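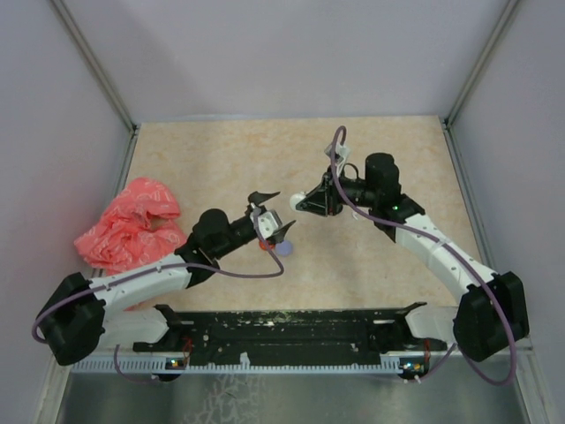
Cell 2, Bridham bench. Friday, early shift.

Handover cycle stopped overnight with a following error on the right wrist. Log gives 1,527 cycles since the last cable check, so the check was overdue. Right arm homed by hand and the fault cleared, but it returned after 34 cycles. Motor current normal. Suspected cable drag at the wrist, as in November.

Slackened the ties on the right forearm link and gave the purple cable more length between wrist and elbow. It still has to clear the base on the outside at full reach. Cut the ends of the new ties flush. Left cable has plenty of slack and was not touched.

Re-taught the meeting point afterwards. Ran at low speed with the lavender ring, both grippers closing on it at mid-span. The wrist cameras were not used for this; positions came from the joint encoders only. 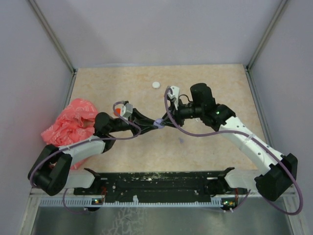 Entry by Štefánia Tóth, Clellance workshop

Offset at the fingertips was 0.852 mm before re-teaching. Limit on the Hrnčiar sheet is 0.5. New value to be entered once the arms have warmed up -- the cold reading is not worth keeping.

To do:
Brush down the mounting rail. White specks all along it.
Check the connectors on both boards under the rail. Pull test only, do not unplug.
Get the red bag off the left side of the floor before the full-speed run.
Order ties. Forkeo pack of 36 will do.

Right elbow light green at power-up. Cable check interval to come down to 1,000 cycles unless anyone objects.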